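6. Sorting small items into baskets

6.1 Scope

This section covers setting up the tabletop sorting task on a Benia two-arm bench. The task stands in for a common household chore: clearing a drawer of plugs, cables, watches and oddments into separate containers. Greer Gunn's notes on arm calibration (section 4) must be completed first.

Sorting of this kind is not yet a chore the bench can be left to do alone. Rigid items with flat sides are the least trouble. Straps, loops and bundled cords remain difficult, and the operator should expect to step in.

6.2 Before you start

1. Check that the frame clamps are tight and that neither arm can touch the frame rails in its parked position.
2. Route the arm cables so that they keep some slack at full reach. A cable that hangs low will drag light items across the table.
3. Clear the floor within reach of the elbows. On this bench the arms can swing out past the table edge.
4. Confirm that the stop button is within reach of the person supervising.

CAUTION: Do not put a hand into a basket while either arm is enabled, even if both arms are still.

6.3 Laying out the table

1. Place the three baskets in a row along the far side: red on the left, orange in the middle, yellow on the right.
2. Put the small items on the near side of the baskets. Leave bare wood between items where you can.
3. Vary the angle of each item. Watches should be set down both flat and on their sides over the course of a session.
4. Keep the lamp behind the baskets and gather its cord.

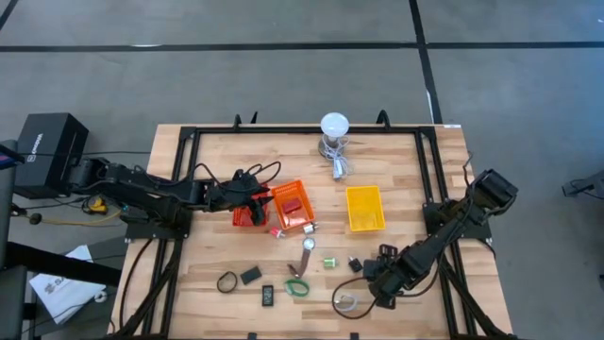 5. Load the basket list in Totine and assign each item type to a colour. Plug adapters and watches must not share a basket during the first session, as a wrong placement will not show up in the log.
6. Save the layout before enabling the arms. Totine does not save it for you.

Note: Baskets may touch one another. If one is knocked out of line by more than a finger's width, pause and put it back. The software will not correct for it.

6.4 Running a session

1. Enable the left arm, wait for the ready tone, then enable the right.
2. Start with a run of 6 items. Go on to the full session of 100 picks only if the short run finishes without a stop.
3. Watch the first approach to every new item. If the fingers come down off-centre, press Pause – do not nudge the item.
4. Where an item lies between the two arms, let the software choose. Forcing an arm by hand disables collision checking until the next restart.
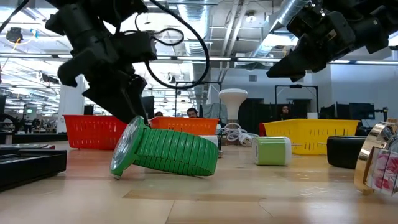 5. For watches, set the grip to Soft and the approach to Slow. The arm should take hold of the case or the thickest part of the band. A grip on the end of a strap counts as a miss, whether or not the watch reaches the basket.
6. At the end of the session, park both arms and disable them before emptying the baskets.

6.5 Faults

Code 383: the fingers closed on nothing. Retry once. If the code returns, repeat the calibration in section 4.

Arm halts above the item: the target is too close to the other arm's path. Park the other arm and resume.

Item carried but not released: usually a strap or cord looped over a finger. Disable both arms, then free it by hand.

6.6 What to record

Enter each manual intervention in the session log, with the item type and the step at which it happened. A session with over 2 interventions should be marked Assisted. Send logs to Nermin Keskin by 16th February for inclusion in the March revision.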